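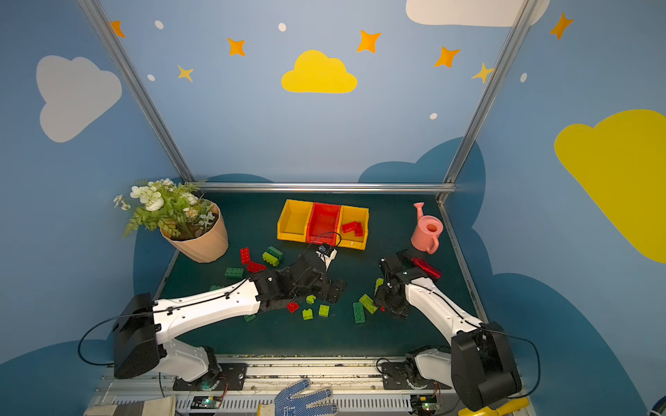 Step 1: Clear yourself some room and have a good look round

Before you pick up a single tool, spend a few minutes just looking at the cell. I know this sounds like the sort of thing your grandmother would tell you before baking a cake, but I have lost count of the evenings I spent chasing a fault that was sitting in plain view. The bench is a two-arm sorting cell: three bins at the back, toy bricks on the green top, one arm bolted on either side of the front rail. Ours is called Saltaleo, for reasons that go back to before my time, and this page covers the monthly going-over we give it.

You can leave the bricks where they are for now, and the flowerpot and the pink watering can too. They are part of the practice set and you will want them later. What you do need is the front rail clear enough to get a hand in on both sides. Put your gloves and tools where neither arm can reach them once you start moving things.

If you are working on the arms while they are holding a pose, as we do for the first look, keep your hands outside until you have finished looking. Then let go of anything in the grippers, park both arms low and switch off at the wall. Don't rely on the stop button for this part. Pull the plug and keep it where you can see it.

Step 2: Check the mounting plates

Each arm stands on a black plate, and both plates are bolted to the slotted aluminium rail along the front. Aluminium slots are lovely for moving things about and not so lovely for staying put, so this is where most of our trouble begins. Hold the arm near its base with one hand, rest a fingertip of the other across the join between plate and rail, and rock it gently. You will feel a loose plate long before you can see one.

If there is any give, slacken all the bolts on that plate a little, square it up against the rail, and nip them up again a bit at a time, going corner to corner. Please don't tighten one bolt fully and then move on to the next. Kirsty Urquhart did this in her first week (she won't mind my saying so, she tells the story herself) and the right arm spent days placing every brick a thumb's width off.

Once the plates are firm, draw a pencil line on the rail at each end of both plates. Next month you can tell at a glance if one has crept.

Step 3: Follow the cables

Start at the gripper end and work back towards the base. On the left arm the black cable runs along the white forearm, and there is a loop of it by the small wrist module. That loop needs to be there! The wrist has to turn, and the cable has to have something to turn with. When people tidy a cell they love to pull the loop snug and tie it down, and then the plug works its way out bit by bit until the gripper stops answering.

Turn the wrist by hand, slowly, all the way one way and all the way back. Watch the loop as you go. It should open and close without catching on the metal brackets. Look for shiny or flattened patches on the cable, and if you find any, change the cable now and save yourself the worry.

Step 4: The little circuit boards

There are bare green boards down at the front, with thin wires between them. Touch something metal and earthed first. Then press each plug home with a fingernail, and blow away any dust with a hand bulb. Ross Mowat likes a soft paintbrush for this and I have come round to it, as long as the brush is kept for nothing else. Check that no tool has been left leaning near them. A spanner rolling across a bare board will spoil your whole week.

Step 5: Grippers

Wipe the fingers with a barely damp cloth and let them dry. Open and close each gripper by hand if yours allows it, and feel for grit. Then check the screws on the brackets, which do shake loose in time.

Step 6: Power up and try it

Plug back in, stand clear, and home one arm at a time, left first. Run both at half speed with the bricks out, and do 50 picks before you go back to full speed. Write the result in the book, along with anything you tightened.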